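Magazine > Features > Money & Machines

Search articles Enter keyword Go

News Features Reviews Columns Back Issues

Buy the arm last

By Xiuying Fu

I have sat through a lot of budget meetings where somebody slides a robot brochure across the table before the coffee's poured. I did it myself once, back when I ran purchasing for a catering supplier in Lulport, and I'm still a little embarrassed about how pretty my spreadsheet was!

So when Hicham Ait Brahim invited me to see how Stulano was planning its prep kitchen in Tovham, I expected a shopping list. What he had was a simulator, a rented desk and 40 pages of notes on what a person reaches for during a shift (mostly bread, it seems, and whatever is hiding behind the bread).

"The arm is one line in the budget," he told me. "I keep finding the other lines."

He wasn't kidding. Mounting, grippers, spare grippers, an electrician, training, the floor. Deng, the integrator he's been talking to, quoted 10 days for installation, and Hicham wrote down double. He also put in money for time on the virtual counter, which his finance people hated at first — it looks like paying for a video game. 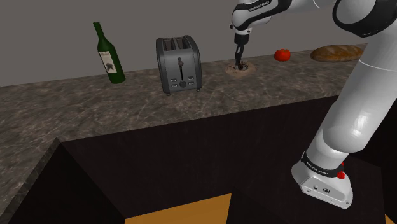

But it's the cheapest place to change your mind. Moving a base over a bit costs an afternoon on a computer, and once there are bolts in the floor you're calling the contractor back and probably buying him lunch too. Hicham went through 3 layouts before he asked for a single firm quote, and the one he liked best in March isn't the one he's pricing now.

My own advice, for what it's worth: ask every vendor what year two costs. Get it in writing, with service visits and parts on separate lines. And if you're a small shop, ask about leasing before you fall in love with anything. I fell in love, and we paid storage on that crate for more than 10 months.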